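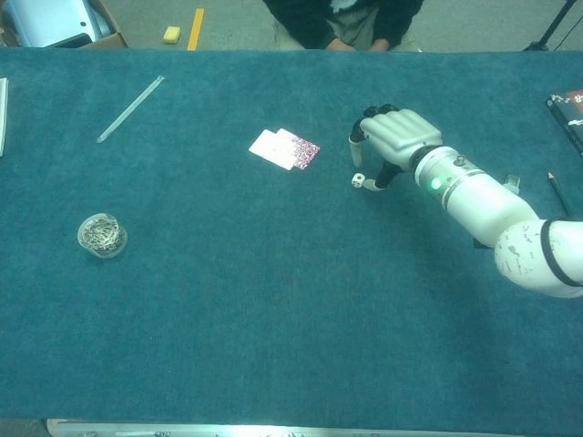

## Small Objects, Slow Hands

Clearing a table remains a hard problem. A die offers flat faces but little area, and a white hand closing a finger and thumb over it must place both within a narrow margin. A playing card lying on carpet is harder still: it has almost no edge to pinch, and two overlapping cards must first be recognized as two.

Keerthana Mathew, who runs manipulation trials at Sirkeo, scores each object separately. In April her group logged 817 attempts at household pickups. Dice and pencils did well. Cards and glass rods accounted for most of the failures, the rods mainly through poor depth readings on clear material.

Speed is the second limit. The Sirkeo controller allows around 200 milliseconds between contact and a grip correction, too long for anything that rolls.

Krishnamoorthy Bangera of Garnex, a parts-kitting firm, wants 300 picks an hour before he will put a hand on his line. He has budgeted for a trial in 2029. Until then his kits are packed by people, and the paper clips are weighed out by the scoop.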